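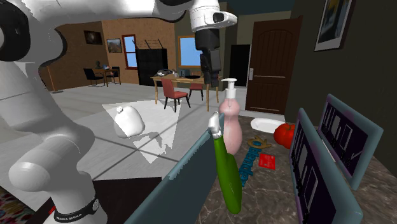

## 4. Setting up interpretation for a plenary session

This section covers the main hall at Droneck with the Dultari receiver system. It assumes a gathering of up to 120 people and as many as six languages, including the floor language. For small group meetings, see Section 5.

### 4.1 Before the delegations arrive

1. Ask each delegation leader which language every member will listen in and which language any speakers will use. These are often different. An elder may give a greeting or a prayer in one language and then speak in another.
2. Enter the answers on the language sheet. Do not guess from a person's country or family name.
3. Give each language a channel number. Channel 1 is always the floor. Once the channels are printed in the program, leave them alone for the whole conference.
4. Assign two interpreters to each booth. They change places during the session by their own arrangement.
5. Send the interpreters any prepared speeches, song texts, and spellings of names by the evening before.

**Note:** If a speaker plans a chant, a song, or a traditional greeting, ask whether they want it interpreted. Some prefer that it be heard as it is, with a short explanation afterward. Write the answer on the running order.

### 4.2 Charging and checking the receivers

The receivers are stored in three Frandsen cases, each holding 40. Cases are marked A, B, and C.

1. Plug in all three cases the night before. The light on each slot goes from amber to green when the receiver is charged.
2. In the morning, take one receiver from each row and listen on every channel while someone speaks in the booths.
3. Replace any earpiece cover that is torn or missing.
4. Put faulty receivers in the tray marked REPAIR, with a slip saying what is wrong.

**Caution:** Do not stack open cases while they are charging. The lids press on the top row and can push the receivers out of their contacts.

### 4.3 Handing out receivers
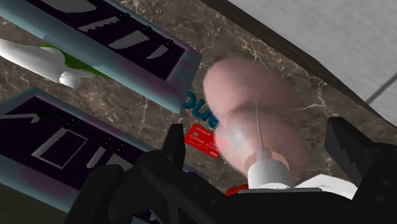 Open the handout point 40 minutes before the session, with one person for each case. Each participant signs for a receiver by number and keeps the same one until departure. At Droneck the handout point is a long table by the hall doors. At the Badport house it is a service counter, and you should check the surface before laying anything out. Dark brown marble with cream veins makes a black earpiece hard to find, so spread a plain white cloth first. Keep the sign-out sheet at the end nearest the doors.

1. Set the receiver to the person's channel and turn the volume to the middle.
2. Show them the channel button and the volume wheel.
3. Point out the channel list on the back page of the program.
4. Record the receiver number beside their name.

### 4.4 During the session

- The chair opens by asking everyone to find their channel, and waits for the interpreters to signal that they are ready.
- Every speaker uses a microphone, including those replying from the floor. The booths hear only what comes through the microphones.
- If a speaker is going too fast, the interpreter switches on the yellow lamp. The chair then asks the speaker to slow down.
- Keep six spare receivers at the back of the hall, already switched on.

**Caution:** Never unplug the transmitter to stop feedback. Lower the floor microphones first, then call the sound desk.

### 4.5 After the session

Participants keep their receivers overnight only if another plenary is listed before 10 a.m. Otherwise collect them at the doors, check the numbers against the sheet, and return them to the case they came from. Leave the lids open until the cases are back in the equipment room.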